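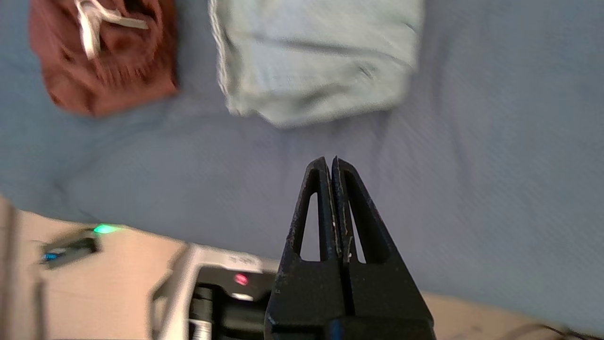 Industry > Robots > Rules and Standards

Philomena Doherty has read the draft code for home robots twice and says the second time was worse. It runs to 265 clauses. She tests household machines for a small firm called Trellmont, mostly on bedding and clothes, and she was asked to comment on it before it goes out again in October 2021.

"I got to clause 40 and I still hadn't met a shirt," she told me. "There was a lot about trust. I don't know what I'm supposed to measure when you say trust."

I asked what she would put in its place. She started with the fingers. A gripper that handles fabric should be checked for rough spots before each session, she said, and somebody should write down who checked it. The draft says grippers must be "maintained in a suitable condition."

"Suitable to who? A worn finger can be fine on a towel and pull a thread on something else. Run a bit of cloth along it. If it catches, change it. That's a rule. You can follow that."

We use cookies to improve your visit. Accept | Manage settings

Her next complaint is about clothes that don't behave. Most of the published folding scores she sees come from plain squares of cloth or brand new T-shirts. She wants drawstrings in there, and cutoffs with ragged hems. 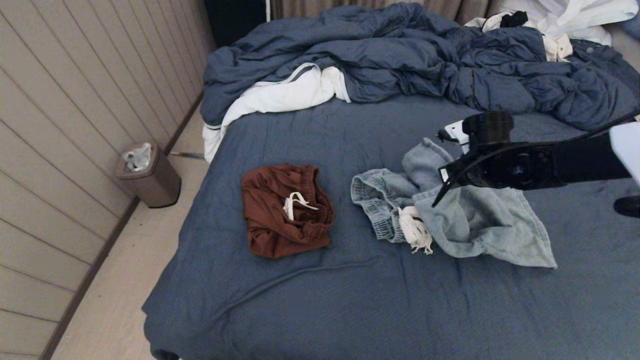
"Loose threads are where you find out," she said. "The hand goes for the cloth and gets a bit of fringe with it, and then what does it do when it lets go? The draft has no word for that. It counts a fold or it doesn't count a fold."

I put this to Murray Stubbs, who helped write the draft. He said the code was meant to be broad, and that makers like Kumsa and Clureck would fill in the details themselves. I have heard that about other codes. The details tend to show up in a sales brochure with a seal on the front.

Doherty thinks the seal is the whole point. A maker pays 2,000 dollars for the review, sends in 3 videos of its own choosing, and gets the mark. No reviewer has to touch the machine.

"Let me pick the laundry," she said. "And let me pick the room. People have beds pushed up near walls, they have a comforter in a heap. Don't clear it all away first."

Would she buy a robot with the seal on it? She laughed and said she would want to see the log first, every dropped sock and every time a person stepped in.

Stubbs says a logging clause was discussed in June and left for a later version. He couldn't tell me which one.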